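Filed under: Opinion / Household / Laundry

Against the folded pair

The usual advice on socks is to match them, fold one cuff over the other and stand the bundles in a drawer. I think the cuff fold is a poor method and should be dropped. It holds one cuff under stretch for as long as the pair is stored, and it hides the part of the sock most worth inspecting.

That part is the toe. Heel and toe take most of the rubbing, and many makers knit them in a denser yarn for that reason. A sock laid flat on a table can be checked in a couple of seconds. A sock rolled into a ball is checked when a nail comes through it.
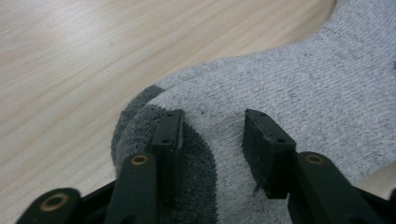 Light grey sock with a charcoal toe patch, on a pale wooden table.

A contrasting toe also makes sorting quicker. Plain grey socks of slightly different ages are tedious to match by body colour under a kitchen bulb, whereas a dark patch fades at its own rate and gives a second point of comparison. I would buy contrasting toes for this alone.

Minttu Nurmi, writing in the Lirken newsletter in November, argued for the opposite: buy one model in bulk, never pair anything. Her method works until the model is discontinued. I had a drawer of Petitz greys on that principle, and the replacements came up 2 cm shorter in the leg.

My own procedure is dull. Dry flat, lay the two socks together with toes aligned, fold once at the ankle, stack. It takes about 200 seconds for a normal wash. The stacks use more drawer width than balls do, and anyone with a narrow chest, such as the Räsänen, will need to give up a second drawer. I consider that a fair price.

Last updated: November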